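Product Review: Flikmont Upright Drive Holder
Prarix Equipment Assessment Service, Workshop Furnishings and Accessories

Summary rating: 4 out of 5. Recommended for repair benches and refurbishment rooms, with reservations for use in the field.

The Flikmont is a molded plastic stand for hard drives that have been taken out of desktop computers. It consists of a base with raised posts and rectangular slots, sized so that a bare drive may be stood on its edge and lifted out again with one hand. The unit under review was purchased at the ordinary retail price of $35 and was used at our Trereck bench through August.

Repair rooms have traditionally laid loose drives flat on the work surface, where they collect screws, become mixed with drives from other machines, or are pushed aside by a cable. Members asked us to determine whether a dedicated holder offers enough benefit over an antistatic tray to justify its cost. We used it while servicing 40 desktop towers, most of them older office models with a steel chassis and a removable drive cage.

Placement proved to be the most important consideration. The best results were obtained with the tower on its side, the side panel off, and the holder directly beside the case. In this arrangement the technician can transfer a drive between cage and holder without turning away from the bench, and the base does not interfere with access to the board, the memory slots, or the power supply. 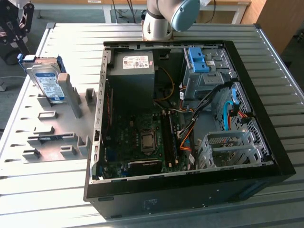

Hafiz Siregar wrote that the slots suited full-size drives very well but that he would not trust them with the smaller laptop type, which leaned badly in his own holder. He also asked whether a version with labels was planned. The manufacturer's leaflet makes no mention of one, and we marked ours with paper tape.

Our findings on smaller drives agree with his. A laptop drive rests at an angle and can be knocked over by a light touch. Purchasers who handle a mixture of sizes should keep a padded tray on hand for them.

Stability with a full-size drive is good on a solid tabletop. On a slatted surface, the holder should be set squarely across the slats before it is loaded. The light gray finish shows thermal paste and fingerprints readily, although both were removed with a damp cloth when the holder was empty.

The comparable Bermúdez stand has a heavier base and rubber feet. It is the better choice for a cart or any bench that is moved frequently, but its slots are tighter and drives are harder to withdraw.

The Flikmont is supplied without fasteners or a cover. Replacement units may be ordered singly, and a bench with several towers open at once will require one for each machine.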